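Okay, a little thread about blocks, because I have been sorting them since breakfast and I have feelings. My grandmother bought our big set in Clelldale in 1964, and I am finally putting it in order, one color pair at a time.

I do like red with dark green. It makes me think of old picnic blankets and tomato plants, and the long ones are my favorites - you can bridge anything with them! Three of each in a plain gray bin is plenty for an afternoon.
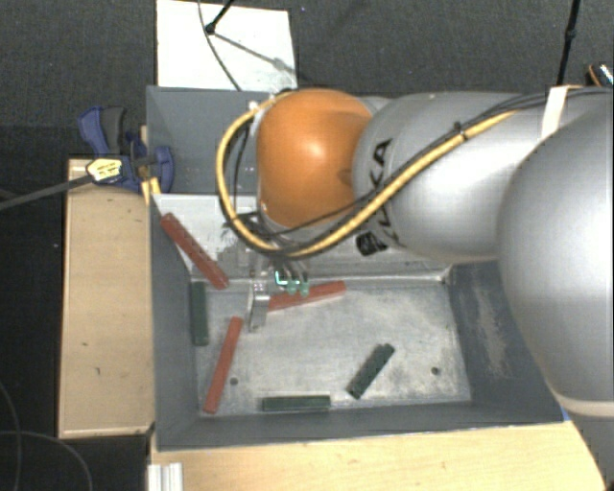

Iolanda Damasceno wants to know why I don't just keep all the colors together, the way her kids do, and let people dig.

Iolanda, I tried that for years! The digging is lovely, but then the small ones sink and you never see them again. Blues are next, after coffee, and I still owe Lau a bag of the yellow arches.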